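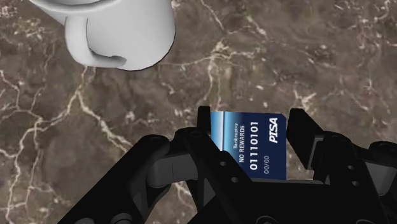 Laborbuch AG Robotik, Eintrag 25.4.19

Kategorie: Werkstatt & Labor / Schülerprojekte | 2 Kommentare | 11 mal geteilt

Stand Küchenaufgabe für den Surkix-Wettbewerb. Simulation läuft auf dem Rechner im Nebenraum, Regler und Greiferansteuerung unverändert gegenüber letzter Woche. Geändert wurde nur die Reibung an den Fingerflächen und die Schrittweite des Physiklösers.

Griff an der Karte: hochkant, schmaler Finger links, breiter Finger rechts. Aufdruck liegt dabei um 90 Grad gedreht. Für die Texterkennung heißt das, dass wir das Bild der Handkamera vor der Auswertung drehen müssen. "NO REWARDS" ist groß genug, bei "00/00" knapp über der Greiferkante bin ich skeptisch. Unterkante der Karte ist durch den Greiferkörper verdeckt, Lageschätzung also nur über die sichtbaren Kanten. Marmortextur vorerst beibehalten, auch wenn die hellen Adern dem Kantenfilter Fehltreffer liefern. Schwellwert hochgesetzt, Filter danach neu einlernen.

Laufprotokoll: 492 Episoden gespeichert, Obergrenze pro Datei auf 100 gesetzt, weil Maris beim Einlesen größerer Dateien abbricht. 11 Episoden ohne Zeitstempel, aussortiert. Ursache vermutlich der Neustart des Loggers. Nicht weiter verfolgt.

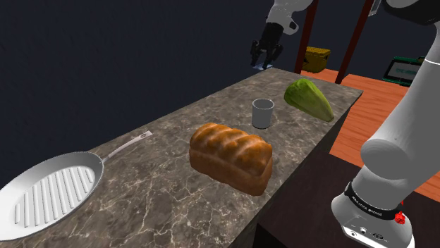 Bahnplanung: Der Planer bekommt die Objekte weiterhin als einfache Hüllkörper. Quader und Zylinder reichen für fast alles. Beim Brot nehme ich einen Quader mit Zuschlag nach oben wegen der gewölbten Kruste, bei der Tasse einen Zylinder. Problemfall ist die Grillpfanne: eine gemeinsame Hülle um Pfanne und Stiel sperrt viel freie Arbeitsfläche, der lange Stiel ragt schräg über den Marmor. Also zwei Körper, flacher Zylinder plus schmaler Quader, starr verbunden. Der Salat bekommt eine Kapsel, die Verjüngung wird ignoriert. Handgelenkflansch des Franka in der Selbstkollision noch mit dem alten Radius eingetragen, muss geprüft werden.

Außenkamera: Blickrichtung schräg über die Platte. Armglieder rechts verdecken einen Teil des Bodens, für die Aufgabe unerheblich. Dunkle Wand hinten ist für die Segmentierung günstig.

Offen:
- Hüllkörper der Pfanne in die Szenendatei übernehmen
- Flanschradius nachmessen
- Drehung des Handkamerabilds vor die Texterkennung setzen
- Mkhize-Skript auf neue Dateigrenze umstellen
- Anmeldung Dultmont, Frist im September

Rechner bleibt über Nacht an, bitte nicht abmelden.

Kommentare (2)

greifer_ag: Mkhize-Skript liest die Grenze jetzt aus der Konfiguration, bitte dort eintragen und nicht im Code.

lötstation3: Ist der Zuschlag beim Brot fest oder skaliert der mit der Objektgröße? Bei uns war er fest und der Planer hat kleine Teile dann gar nicht mehr angefahren.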